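I have been trying to learn the piano again, which is a silly thing to take up when you gave it up at 12 and have now got a job, a garden and knees. Geeta Kushwaha lent me her old keyboard in March, with a note taped to the lid saying 'scales first', and I have mostly obeyed.

What I'd forgotten is how slow it all is. I sit down after tea with a mug of something, meaning to do 30 minutes, and by the time I've found my glasses and flattened the book (it will not stay open, I've tried pegs) it's time to start the potatoes. My left hand is the trouble. It behaves as though it had been asked to a party and didn't know anyone there.

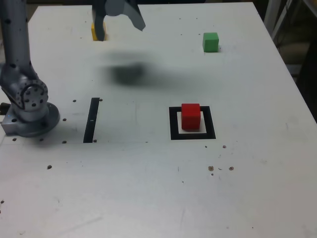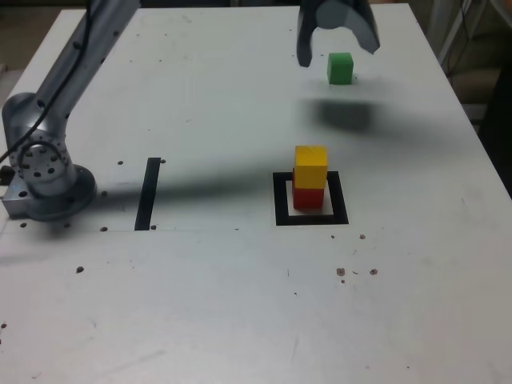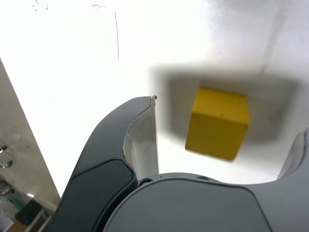 **Filed under:** Small steps, Music

Anyway, the piece I'm on is a little waltz, only 2 pages long, and I can now get to the bottom of the first one without swearing. Oi-ling Hsu came round and listened very kindly while I played it at the speed of a hearse – she asked if it was a hymn! We had a good laugh and then she showed me how to tuck my thumb under properly, and I've been doing it on the kitchen worktop ever since, waiting for the kettle.

I've promised to play it for Geeta before the summer. She says she won't mind wrong notes so long as I keep going through them, so tonight it's page two, slowly, with the window shut for the sake of next door.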